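Rapport d'avancement - numérisation et réédition du fonds Lightfoot
Période couverte : de juin à novembre
Rédaction : Beathag Gillies, responsable du fonds, label Grila
Destinataire : fondation Brilell, programme Patrimoine phonographique

1. Objet et état général

Le présent rapport rend compte de l'exécution de la deuxième tranche de la convention. Il porte sur la numérisation des bandes du studio Lightfoot, le catalogage des enregistrements de concert qui y sont joints, et la préparation des premières rééditions. Les éléments comptables sont transmis séparément, dans le tableau prévu à l'annexe C de la convention.

Le fonds inventorié comprend 3 134 prises, réparties sur des bandes quart de pouce, des bandes un pouce huit pistes et des cassettes compactes. À la clôture de la période, 2 019 prises sont transférées, contrôlées et versées sur le serveur d'archivage. Le solde est composé en majorité de cassettes de répétition et de mixages de travail. Les bandes multipistes, jugées prioritaires dans l'avenant de juin, sont toutes transférées à l'exception d'un lot de huit bobines traité au point 3.

L'inventaire a été révisé deux fois. La première révision a scindé les prises enchaînées que le carnet du studio comptait pour une seule. La seconde a retiré des copies de sécurité identiques à leur source. Le chiffre de 3 134 est postérieur à ces deux corrections et remplace celui du rapport précédent.

2. Transferts

Les transferts stéréo sont effectués à 96 kHz et 24 bits, en fichiers WAV avec métadonnées BWF. L'azimut est réglé bande par bande, et repris en cours de bande lorsque le magnétophone d'origine a visiblement changé entre deux séances. C'est le cas pour presque toutes les sessions punk de la première période, enregistrées de nuit sur une machine empruntée dont les têtes étaient mal alignées. Les niveaux de référence manquent sur ces bandes. Nous avons retenu un calage sur la première prise complète de chaque bobine et noté l'écart dans la fiche.

Aucun débruitage n'est appliqué aux fichiers de conservation. Les fichiers de consultation reçoivent un filtre de ronflement secteur quand celui-ci gêne l'écoute, sans autre traitement.

Le contrôle des fichiers se fait en deux temps : une vérification automatique des sommes de contrôle, puis une écoute humaine du début, du milieu et de la fin de chaque prise. L'écoute intégrale est réservée aux multipistes et aux concerts. Elle a permis de repérer des inversions de face sur des cassettes et deux bandes lues à la mauvaise vitesse, refaites depuis.
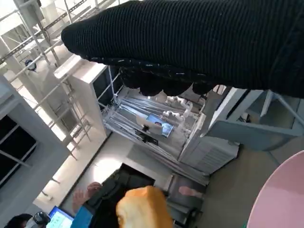
Les fichiers de conservation sont-ils accessibles aux musiciens concernés ?

Les musiciens et leurs ayants droit reçoivent sur demande les fichiers de consultation de leurs propres sessions. Les fichiers de conservation restent sur le serveur d'archivage et n'en sortent que pour un travail de mixage ou de gravure, contre un bordereau signé par le label et par l'ayant droit. Cette règle a été adoptée en juillet et figure désormais dans le modèle de contrat.

3. Bobines en attente

Huit bobines un pouce présentent une hydrolyse du liant. Un essai de lecture sur l'une d'elles a été interrompu au bout de quelques mètres, le dépôt sur les têtes étant trop important. Elles seront étuvées avant transfert. Le prestataire Jondley a remis un devis en octobre, inférieur au montant provisionné. Nous demandons l'accord de la fondation pour engager cette dépense avant la fin de l'exercice, l'étuvage et le transfert devant se suivre à quelques jours d'intervalle.

Ces bobines contiennent, d'après les étiquettes, les pistes séparées du deuxième album des Clous Mouillés et une session inachevée du trio Varech. Les étiquettes du studio se sont révélées inexactes à plusieurs reprises et nous ne considérons pas ce contenu comme établi. Le calendrier de réédition n'en dépend pas, sauf pour le titre 4 de la compilation.

4. Catalogage

Chaque prise reçoit une fiche indiquant le groupe, le titre quand il est connu, la formation, la bobine d'origine, la position sur la bobine et les observations techniques. Les titres de travail sont conservés à côté des titres définitifs. Pour la scène locale, cette double mention est indispensable : plusieurs groupes ont partagé les mêmes membres et rejoué les mêmes morceaux sous d'autres noms, avec un tempo différent et parfois d'autres paroles.

L'attribution des formations reste le point faible du catalogue. Les carnets du studio donnent le nom du groupe payeur et rarement celui des musiciens présents. Nous avons mené sept entretiens enregistrés avec d'anciens musiciens et un ingénieur du son, chacun à partir d'extraits écoutés sur place. La méthode est lente mais donne de bons résultats pour les batteurs et les bassistes, presque toujours reconnus par leurs anciens partenaires. Elle est moins fiable pour les chœurs. Quand deux témoignages divergent, la fiche porte les deux noms et la mention « non tranché ».

Les transcriptions des entretiens sont relues par les personnes interrogées avant versement. Cinq sont validées. Les deux autres sont chez les intéressés ; l'un d'eux a demandé le retrait d'un passage relatif à une tournée, ce que nous avons accepté, le passage étant sans rapport avec les enregistrements.
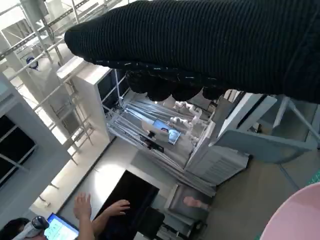 Le format des fiches a été modifié en cours de période. Le champ « observations » mêlait au départ l'état physique de la bande et les remarques musicales, ce qui rendait les recherches pénibles. Il est maintenant divisé en deux. La reprise des fiches antérieures est achevée pour les multipistes et en cours pour les bandes stéréo. Elle a consommé plus d'heures que prévu et explique le léger retard constaté sur les cassettes.

5. Droits

La situation des droits est claire pour les groupes ayant signé avec le studio un contrat de licence, soit la plus petite partie du fonds. Pour les autres, l'usage était un accord verbal : le groupe payait les heures et repartait avec une copie, le studio gardant la bande. Notre conseil considère que la possession du support n'emporte aucun droit d'exploitation. Nous procédons donc groupe par groupe, avec un contrat court prévoyant un partage à parts égales des recettes nettes et une durée limitée.

Les réponses sont favorables dans l'ensemble. Deux refus ont été enregistrés. Ils sont motivés par des désaccords internes aux groupes et les titres concernés ont été retirés de la sélection. Une succession reste à identifier pour le guitariste du trio Varech. Le notaire saisi en septembre n'a pas encore répondu.

6. Rééditions

La première réédition est une compilation sur un disque vinyle, accompagnée d'un livret. La sélection est arrêtée sous réserve du titre 4. Le mastering a été réalisé à partir des fichiers de conservation, sans compression ajoutée sur les titres enregistrés en direct dans la pièce. La première gravure test a été refusée : sifflantes excessives en fin de face B, et un niveau trop faible sur l'ensemble de la face A. La face B a été raccourcie d'un morceau, déplacé en téléchargement. La seconde gravure est acceptée.

Le livret comprend la liste des sessions, des extraits d'entretiens et la reproduction de quatre affiches de concert. Le texte de présentation est rédigé et en relecture - il reste à réduire d'un tiers pour tenir dans la pagination retenue. La version anglaise sera confiée à un traducteur extérieur une fois le français arrêté.

La deuxième réédition, consacrée aux enregistrements de concert, est repoussée au prochain exercice. La qualité des sources est très inégale. Une moitié provient de la console de la salle, avec la voix très en avant et des guitares presque absentes ; l'autre de cassettes enregistrées dans le public. Un essai de synchronisation des deux types de source sur un même concert est concluant pour quatre morceaux. Au-delà, la dérive de vitesse de la cassette impose des corrections manuelles trop longues pour le budget actuel.

7. Stockage

Les fichiers sont tenus en trois exemplaires, dont un hors site. La vérification semestrielle a été faite en octobre sans erreur. La capacité du serveur est suffisante pour achever les transferts stéréo. Elle ne le sera pas si les multipistes de la compilation sont remixés et conservés sous forme de sessions complètes. Une extension est chiffrée dans le tableau financier, à la ligne « option ».

Les bandes originales sont reconditionnées au fur et à mesure, bobinage lent, boîtes neuves, étiquette d'origine photographiée et conservée dans la boîte. L'hygrométrie du local a dépassé la consigne pendant la seconde moitié d'août. Le déshumidificateur a été remplacé et les relevés sont conformes depuis.

8. Écarts par rapport à la convention

- Transfert des cassettes : retard de cinq semaines, imputable à la reprise des fiches.
- Compilation : retard de trois semaines, imputable à la seconde gravure.
- Disque de concerts : report d'un exercice, à valider par la fondation.
- Entretiens : objectif atteint.
- Dépenses : conformes, hors étuvage soumis à accord.

9. Période suivante

Les travaux prévus sont l'étuvage et le transfert des huit bobines, la suite des cassettes dans l'ordre de l'inventaire, la fin de la reprise des fiches stéréo et le pressage de la compilation. Le bon à tirer du livret sera communiqué à la fondation avant envoi à l'imprimeur, la mention de soutien devant être approuvée par écrit.

Deux décisions sont attendues de Brilell : l'accord sur le devis Jondley et la validation du report du disque de concerts. Sans réponse sur le premier point avant la clôture de l'exercice, le titre 4 sera remplacé par la version stéréo déjà transférée.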